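Kolside shelf cell

The Kolside shelf cell is a simulated robot workstation, built by Enda Hegarty to rehearse pick-and-place set-up before any real hardware is touched. It's a delightfully simple bit of kit!

Set-up

The blue shelving unit is loaded first, then the white table. The gripper is zeroed and its fingers are opened and closed 30 times while the contact forces are logged. Trophy cups are a favourite test object, as their curled handles are wonderfully tricky to grasp.

Upkeep

Collision shapes are rebuilt whenever a divider is moved. Eoin Quinlan's check list has the wrist view opened last, with the colour of the shelf and the cup compared against the saved settings.

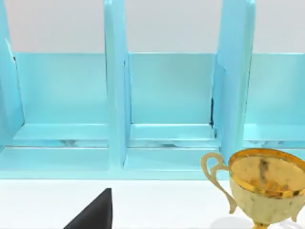 See also

Melolgate gripper model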